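Kavton House Common Room: Tabletop Storage and Surface Study
Final Report, Student Project, Interior Materials Course
Submitted in December

1. Background

The Kavton House common room is shared by residents of the Grinaddale campus and is open from 7 a.m. until midnight. Over the past two terms, the light wood-grain table in the room has become a storage place for boards and panels that belong elsewhere. Residents who wish to study or eat there must first clear a space, and the items they move are generally returned to the same table afterward.

The project was assigned a budget of 900 dollars and a period of five weeks. Its purpose was to record how flat, rigid items are kept in the room, to examine the wear they cause to the table, and to propose a storage arrangement that the residence office could adopt without construction work.

2. Method

Items were sorted according to thickness, surface finish and whether one or both faces carried printing. Each item was examined lying flat and then standing upright, and the edges were inspected before any judgment was made about its construction. The edge proved to be the most useful part to examine. A board that looks like a single sheet from the front may show several thin layers when turned sideways, and it is between these layers that damage usually begins.

Glossy faces were checked separately. They show scratches more readily than matte ones, and they reflect so much of their surroundings that small marks can be missed unless the board is turned slowly against the light.
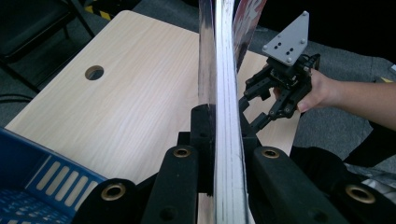
Upright storage was compared with stacking over the final two weeks of the project. The boards in the stack were harder to remove, and residents tended to slide them across one another -- a habit that dulls the printed faces and leaves fine lines on the glossy ones. Boards stored on edge could be taken out singly. They did, however, require support on both sides, and a narrow lower edge placed directly on the table left a faint mark on the finish in two locations.

3. Proposed Arrangement

The group recommends a slotted floor rack, placed against the wall opposite the windows and lined with felt at the base. The Leritz rack considered first was too deep for the space between the wall and the door. A shallower model from Eshun fits and leaves the walkway clear. Printed faces should be turned inward and the table reserved for study and meals.

4. Limitations

The study was confined to one room and to a period that included examinations, when the table was in heavier use than usual. Larger panels kept in the hallway closet were excluded. The cost of refinishing the table was not part of the assignment and would need to be estimated separately by the residence office.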